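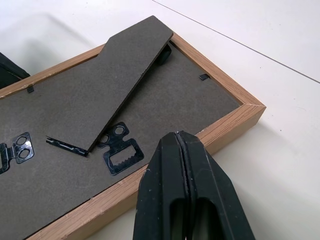
Face down on the white table, with the stand leg lying across the back.

Home Blog Thrifty Finds About Contact
Search this site...

So I finally got around to the wood frame! It's been in the hall closet since December, when So-yul Jin handed it to me in a grocery bag and said "you like these." (I do like these.) The wood is that light honey color I'd put in every room if I could, and the corner joint is still nice and tight. There are a few little nicks on the outside edge, and I'm leaving them alone.

The gray backing board was my main project. It has that fuzzy feel that grabs every bit of dust, and it's picked up some scuffs too. I went over it with a dry paintbrush first and then a lint roller, very lightly — a wet cloth on one of these will make it swell, ask me about my wedding frame. The wood gets a dab of Puketti wax on an old sock, two thin coats, and a good long rub in between.

Now I have to pick what goes in it. Rosario Donati sent me four prints from our beach trip and I keep changing my mind. I'm leaning toward the one where Leire has her hat on backwards, but it's a sideways photo and I really wanted this frame standing tall on the bookcase. Maybe I'll just move the bookcase stuff around again!

Filed under: Around the House, Frames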